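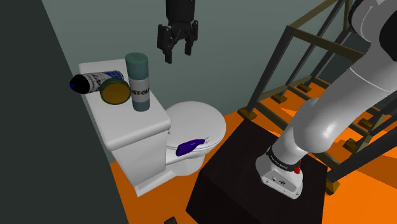

Simulated bathroom from the test set: the arm stands beside the toilet, with three items on the tank lid and a purple one lying across the seat.

The house rules for simulated tests at Stakon fit on 2 pages. The engineer who keeps them says this length was the hardest part of the work. "The first version was much longer, and people did not read it," she told me when I visited the Bretia office in July. "They read the title, they agreed with the title, and then they did what they wanted."

Her group tests programs that let a robot arm tidy and clean in small rooms. Most of the tests are done in simulation, and the bathroom is the room they use the most. She asked me not to print her name, as the rules belong to the whole group. I could quote her freely on everything else.

I began with the question which brought me there. Why does a simulated room need rules, when nothing in it can break and no person can be hurt?

She did not agree with the question. "The program that comes out of the simulation goes into a real arm," she said. "If in the simulation it learned to pass with the elbow through the wall, it has a bad habit already. So our first rule is that a contact is a contact. If the arm touches the wall or the tank and the task did not ask for it, the run is failed, also when the object arrives in the correct place."

This rule was not popular. In the first month after it came in, the group repeated 1,022 old runs and looked at them again with the new rule. Of these, 545 had been marked as good before and had to be marked as failed. "It was not a happy month," she said. "Some colleagues had already shown the old number to their managers."

The second rule is about where things are placed. A test room must contain objects that stand and objects that lie down, and they must be close enough that the gripper has to choose its way between them. On the tank lid in the bathroom there is one tall can standing upright, a spray can on its side and a round tin that leans on the end of it. I asked if a real person would leave a tin like this.

"Maybe not, but a real person leaves things in a way that you did not plan," she answered. "If all the cans stand in a line like in a shop, you test the shop. The tin that leans is a good test, as it can move when you take away its neighbor. The program must decide which one to take first."

For the same reason the rules say that at least one object must be away from the others. In this room it is the purple one on the seat, with its thin end reaching over the edge. She likes this kind of position. A gripper with two fingers can close on the wrong end, she explained, and then the object turns when it is lifted.

We spoke for a long time about the placing of the arm. The rules ask that the base stands in the same position for every run of a series, and that this position is written in the report. Here the pedestal is directly beside the toilet, and the bowl almost touches its corner. I said it looked tight to me.

"It is tight. Bathrooms are tight," she said. "We had a discussion with the people of the Drilton project, who do similar tests. They wanted to give the arm more free floor, so the results can be compared more easily. I understand it. But then please write in the report that you gave it more free floor. I have no problem with an easy test. I have a problem with an easy test that is called a bathroom."

The two groups have now agreed on a common report sheet, which they call the Dimaculangan sheet, after the meeting room where it was written. It asks for the base position, the list of objects, how each object was placed, and the number of failed runs. The failed runs stand in the first line.

Is there something in the rules she would change today? She thought about this, and then she named the part on light and color. The present text says only that the walls and the floor must have different colors. She finds this too weak. An orange floor is easy to separate from a white toilet, and she would like each series to be repeated with a pale floor as well.

"I have proposed it already," she said. "The answer was that it makes the text longer than 2 pages. So now I am looking for a sentence that I can take out."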